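Suryani Liem
April 27, 2024

1/ Thread on the two grippers I've been comparing since February. One is the Isberg parallel jaw, the other is the Prendari three-finger. Same arm, same controller, same kitchen. I'll post what I measured and what I'd buy.

2/ The arm is a Kasprzak six-axis on a rolling base. The controller is the Pondau unit I wrote up last year. I changed nothing on either one between grippers except the tool weight and the tool center point.

3/ Tasks: press the open button on a microwave, swing the door the rest of the way, put a mug in, close the door. Pull a plug from a wall socket. Wipe the counter next to a cooktop without touching the controls. 236 logged attempts total across both grippers.

4/ The jaw opens to a little under four inches. That covers mugs, most bowls on edge, and any handle in a normal kitchen. It doesn't cover a dinner plate lying flat, and I didn't expect it to.

5/ The three-finger wraps better on round things. Mugs sat straighter in it, and I could lower the grip force and still carry a full one. Swapping the fingertips takes a 2 mm hex key and some patience. The screws are short and they roll.

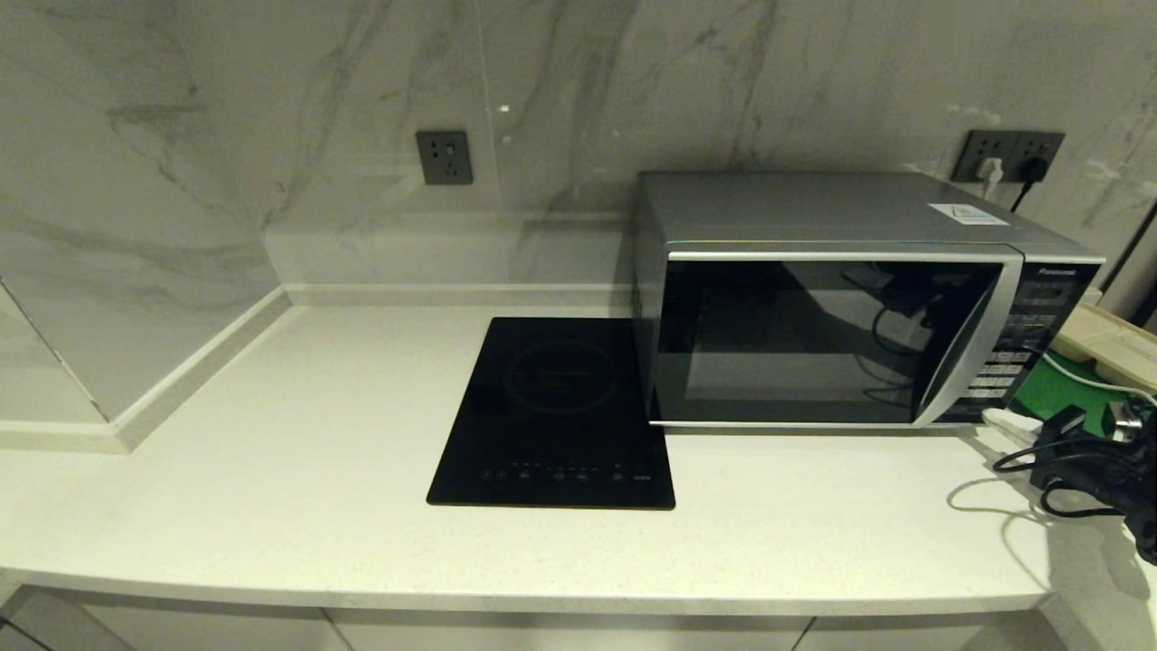 Filed under: Test setups / Kitchen counter

6/ The counter is white speckled quartz with a glossy marble backsplash behind it. Both are hard on a depth camera. The ceiling light reflects off the marble between the two sockets, and my point cloud had a hole in that area with every exposure setting I tried.

7/ The cooktop is worse. Black glass, almost no texture, so the depth image returns either nothing or the distance to whatever is being reflected. I stopped trying to sense it and put it in the collision map as a fixed box, with an inch of margin on top.

8/ Even with the box, I keep the wrist from crossing the front edge. The touch controls are there, and the jaw's rubber pads triggered them 19 times before I moved the path. The three-finger's harder tips never did, but I had fewer passes with it over that area, so don't read much into it.

9/ Microwave door. The jaw needs to come in at an angle to get behind the edge once the door has popped. Straight on, it closes on the curve of the frame and slides off. The three-finger can hook with one finger and leave the other two parked. That was the biggest difference between them in the whole test.

10/ Plugs. The jaw wins this one easily. Flat pads, straight pull, done. With three fingers the plug tends to twist a few degrees on the way out and bind in the socket. All of this was done with the socket switched off and a plug with no cord live behind it. Please do the same.

11/ Cords are still my main source of failed runs. A black cord on a white counter segments fine. A white cord on a white counter mostly doesn't. The shadow also gets picked up as a second cord now and then, and the planner goes around it.

12/ Cycle time for the full microwave task, median: 39 seconds with the jaw, a few seconds longer with the three-finger. Most of the extra time is the fingers opening all the way before each approach. There's a setting for partial open in the Pondau driver, but it resets when you power cycle.

13/ Camera mounting. I ran one camera on the wrist and one up at head height. The wrist view is blocked by the three-finger for the last few inches of any approach. With the jaw you can see between the pads almost to contact. If you only have a wrist camera, that should decide it for you.

14/ Noise: the jaw clicks at the end of travel. The three-finger whines the whole time it's holding. I had to turn it off during calls.

15/ Price. I paid $1801 for the three-finger with one spare set of tips. The jaw was nearly half that. Neither came with a cable long enough to run inside the Kasprzak's forearm, so add an extension to either order.

16/ What I'd buy: the jaw, for general kitchen work with one arm. If most of your objects are round, or you need to hook doors and have the budget, the three-finger is a good piece of hardware and I'm keeping mine.

17/ Things I didn't test: anything wet, anything hot, glassware, drawers. I also didn't run either one long enough to say anything about wear. The jaw pads have some shiny spots now, and that's all I can report.

18/ Next up is a suction cup on the same arm for plates and flat lids. I need to sort out where the pump goes first, as the rolling base is already full.

19/ Config files for both grippers are in my repo, linked in my profile. The collision box is in there too, but measure your own counter before you use it.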